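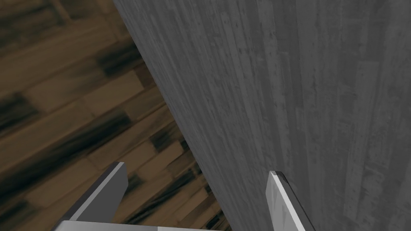 Konto nach Verkauf der Filialen: muss ich selbst etwas machen?

Grodska, 05.10.2023

Guten Tag, meine Bank (Inness) hat geschrieben, dass sie das Privatkundengeschäft an Yorath verkaufen will. Ich habe dort ein Girokonto und ein Festgeld bis Januar. Bleibt meine IBAN gleich? Und gilt der Zins für das Festgeld weiter? In dem Brief, 6 Seiten lang, habe ich dazu keinen klaren Satz gefunden.

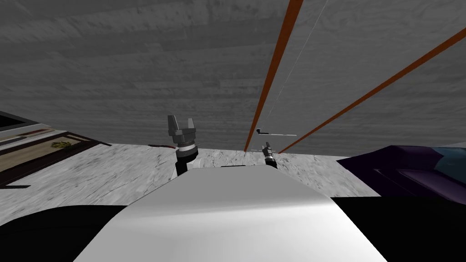 Flernamano

Bei einem Verkauf geht der Vertrag normalerweise so über, wie er ist. Der feste Zins bleibt also bis zum Ende der Laufzeit. Bei der IBAN ist es anders: Wenn die neue Bank eine eigene Bankleitzahl benutzt, bekommen Sie meistens eine neue. Bei mir hat man damals die alte Nummer noch einige 94 Tage weitergeleitet, danach kamen Lastschriften zurück. Bitte fragen Sie schriftlich nach dem Stichtag und machen Sie eine Liste von Ihren Daueraufträgen.

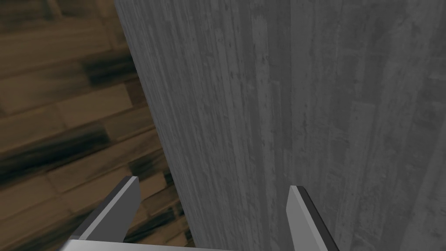
kontogast_1007

Würde ich gleich kündigen und wechseln. Festgeld geht aber meistens nicht vorzeitig, das müssen Sie abwarten. Und den Freistellungsauftrag prüfen, der war bei mir nach dem Übergang weg.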